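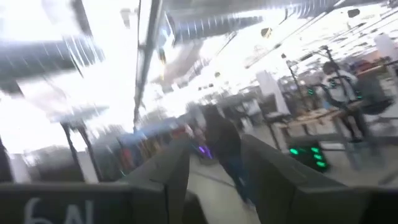 Traltbridge, 3 February 2018

I have wanted to get inside the Brandus building ever since they took over the old furniture warehouse, and today I finally did it! Open day, doors at ten, free parking if you didn't mind walking back along the frontage road. I minded a little (it was windy and I had dressed for a nicer day) but I got there, got my sticker, wrote my name on it with a pen that was giving up, and went in.

First thing you notice is the ceiling. It's so high and so bright that I squinted for the first five minutes like somebody who had been let out of a cellar. All those rows of lights, the beams, the cables — you feel small in a good way. The floor is pale and smooth and your shoes squeak on it. Mine did, anyway.

I went with Nestor Sarmiento, who I used to work with at the packing plant and who knows far more about machines than I do. Nestor can't walk past a gearbox. I lost him inside of two minutes and found him much later with his head practically under a conveyor, asking a young man about bearings. So most of what follows I saw on my own, and if I get a technical detail wrong you can write to me and I'll fix it. People did last time.

The main demonstration was the arm with the two-finger gripper. I'd seen arms on TV, the big orange kind that weld cars, and I was expecting something like that behind a fence. This one was much smaller and there was a little camera up at the wrist, looking down past the fingers. The fingers are dark grey, flat and wide, with the edges taken off a bit so they're not sharp, and somebody has written on one of them by hand in white. It looks like 6N. I loved that. All this money and cleverness, and there's still a person with a white marker labeling the parts! I asked what it meant and got two different answers from two different people, one of whom said it was the set number and the other said it was which way it went on. I'm leaving it there.

The person running the demo was Jarmila Mikuš. She had clearly been talking since the doors opened because her voice was going, but she was very patient and she never once made anybody feel silly, including the man who asked her three times if it could make a sandwich. (It can't. She said it could probably hold one. He seemed happy with that.)

What she had it doing was picking parts out of a tray and putting them into a second tray, the right way up. I know how that sounds. I stood there for a good half hour. The thing is that the parts were all jumbled, so it had to look first, decide which one was easiest to get at, come down, open up, close, lift, have another look, and only then carry it across. Every so often it would get one by the wrong end, stop, put it back down, and try a different one. There was a small boy next to me who cheered every time it got one and groaned every time it didn't, and after a while I was doing it too, just quieter.

Jarmila said the tray job came from a real customer, a company called Sestetti, who make hinges and catches and that kind of small hardware. A tray holds 87 parts. She told us the arm had done 884 picks in the rehearsal without a person having to step in, and that they had wanted to get to 1000 and ran out of afternoon. I liked that she told us. It would have been easy to round it up.

Somebody asked how hard it squeezes, and she turned the force way down and let people put a rolled-up leaflet between the fingers. I did it. It's a strange feeling, a bit like handing something to a person who is being very careful and isn't looking at your face. It took the leaflet, waited, and gave it back when I tugged. I still have the leaflet. It has a crease in it and I'm keeping it.

Then came my favorite part, when they showed us the view from the wrist camera. I had pictured something like a security camera, nice and steady. Well! When the arm swings around, the whole building goes with it. The lights turn into streaks, the colors smear into each other, the people at the back turn into dark smudges, and right in the middle of it all are the two fingers, perfectly calm, because they're moving along with the camera. I got a bit seasick. Nestor (who had turned up again by then) pointed out that it's no different from what you see if you turn your head fast, except your brain throws most of it away. I've been trying it at home since. Don't do it near the stairs.

I asked Jarmila if all that blur wasn't a problem, and she said they mostly don't use what it sees while it's swinging. It looks before and it looks after. The camera keeps on going the whole time, though, and they save everything, and then later they go back through it if a pick went wrong. She said the first few weeks she would play those recordings at her desk and have to go for a walk. I felt better about the seasickness.

There's more to the place than the arm, of course. It's one large open space and they had spread the stations out so you could wander. There are lights glowing on everything, little green ones mostly, and a purple one down near the floor that I kept meaning to ask about and never did. I'm a sucker for a small colored light. The tables were plain ones with light wooden tops and thin legs, the kind I have been looking for for my sewing room for years, and I did ask where they got them. They came with the building. Of course they did.

Teodoro Gatchalian gave a talk at noon. He runs the workshop side and he's funny in a very dry way, so that you laugh a second late. He talked about how they pick which jobs to try, and he said the first question he asks a customer is whether he can come and watch the person who does it now, for a whole shift, with a chair and a notebook. Apparently half of them think he's joking. He said he's always surprised by how much is in a job that gets called simple — the little tap to settle the parts, the way somebody turns a box with their hip while their hands are busy. He had a word for it that I didn't write down and now it's gone. My mother did piecework for a lot of years and I thought about her hips and her boxes all the way through that talk.

There was a question from the back about jobs, which there had to be. He didn't duck it. He said that at Sestetti the tray work had been the station they couldn't keep anyone on, and that the two people who were on it had moved over to inspection, and he also said he couldn't promise it would go like that everywhere and he wasn't going to stand there and say so. The room went a little quiet. I don't know what I think about it. I was on a line myself for long enough to know that there are jobs I wouldn't wish on anybody, and I also know what it was like the week they closed ours. Nestor and I talked about it in the car and didn't agree, and we've known each other long enough that it's fine.

Lunch! I promised a couple of you I'd report on lunch. There was a truck outside run by the Manalastas people (same family as the bakery, the son and a cousin) and I had the pork and rice and it was excellent, and so hot that I had to stand there holding it and blowing on it like a fool. They ran out of the buns before one o'clock, so go early if you go to anything where they're parked. The coffee inside was free and tasted like it.

After lunch I sat in on the part where you could have a go yourself. They give you a handle and you move it and the arm copies you, and you have to pick up a block and put it on another block. Jericho Soriano was looking after that one. He let me have an extra turn because the line was short, and I needed it. My first try I went straight past the block, my second I pushed it onto the floor, and my third I got it up and was so pleased that I forgot I had to put it down again. You don't realize how much your fingers tell you until they're not telling you anything. A girl of maybe nine stacked hers first time and walked off like it was nothing.

Jericho told me they use a lot of those turns to teach the arm, the good ones and even some of the bad ones. So it's possible that somewhere on a computer in Traltbridge there's a recording of me knocking a block off a table, being studied. I told my sister this and she laughed for longer than I thought was necessary.

A few practical things, for those of you who asked. It's warm inside, so bring layers you can take off. There are chairs but not many, and most of them are by the talk area. It's noisier in the middle than at the sides. Kids are welcome and there was plenty for them to do, though the very little ones got bored at the trays. They're doing another one in May, and Jarmila said they hope to have 2 arms working side by side by then, passing things to each other. I've already told Nestor he's driving.

My friend Virgilio Pascual wants to come along too, and he has never been on time for anything in his life, so if you see two people standing in the wind on the frontage road looking at their watches, come and say hello. And if anybody reading this knows where a person can buy a table like those, light top, thin metal legs, not too wide, please leave me a comment. I measured the room again tonight and I can go up to five feet if I move the ironing board.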